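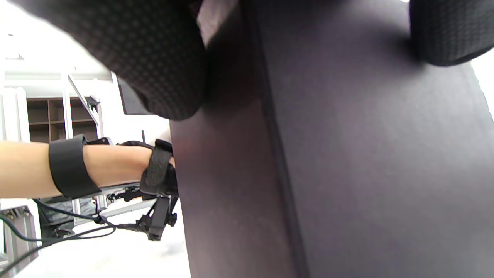

Subject: Re: [panels-l] Seam placement on dark fabric panels, and gloves

On 18 September 2023, Casimiro Sepúlveda wrote:

> We have 34 panels to re-cover before February and the charcoal
> cloth from Olamard only comes 155 cm wide. The large panels need
> a join. Do people put the seam in the centre or off to one side?
> Second question: my crew wants to handle the finished panels
> bare-handed. The last lot went out with finger marks all over
> them. Cotton gloves leave lint on the dark cloth. What are others
> using?
>
> Casimiro

Casimiro,

Seam first. We put it left of centre and keep it vertical. A centre seam invites the eye to compare the two halves, and with a matte charcoal any difference in tension or nap shows up as a difference in shade. Cut both pieces from the same roll, running the same way, and mark the top edge of each on the back with chalk before you move them. If one piece is turned end for end it will look lighter than its neighbour under side light, even though the dye lot is the same. We lost two panels to this last year and had to strip them both.

Press the seam allowance open. If both layers are folded to one side you get a ridge, and the ridge throws a shadow down the full height of the panel. Some shadow along the join is normal with any dark cloth. Check it with a lamp held low at the side before you staple the last edge.

Tension: fix the middle of the top and bottom edges, then the middle of the sides, then work out toward the corners. Do the seam line before either of the wide sections -- once the cloth on both sides is tight, the seam can't be straightened.

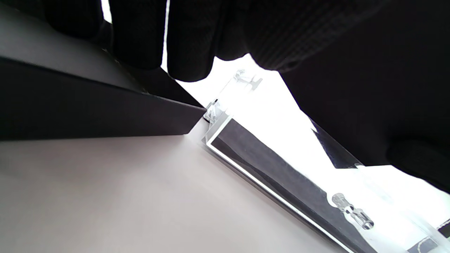
On gloves, we gave up on cotton for the same reason you did. A close-knit synthetic in black or charcoal sheds very little, and what it does shed is the same colour as the cloth. Look for a fine, even texture and fingertips that fit snugly. A loose fingertip gets caught between the panel and whatever you are setting it against. Avoid anything with printed rubber dots if the panels are stacked in a warm van. The Kirnudon pair I tried left a faint pattern on a test piece, and it didn't brush out.

Hard-faced parts are a separate matter. For black boxes, trim and clear acrylic we keep a second set of gloves and never swap them over. Grit picked up from a bench top will scratch acrylic, and fabric dust on a matte black face has to be wiped off again. Set acrylic down edge first on a clean pale surface, where you can see the dirt. Corners are where most of our damage happens, so they get a hand on them until the piece is fully down.

One thing you didn't ask. Hook-and-loop fasteners should be kept well away from the face of the cloth. The hook side will pull threads from a knit or a soft weave on light contact. Close each strap on itself when it isn't holding anything.

We have done over 200 panels this way. What size are your large ones, and is there foam under the cloth? With 4 mm foam I would use a slightly wider seam allowance than on bare board.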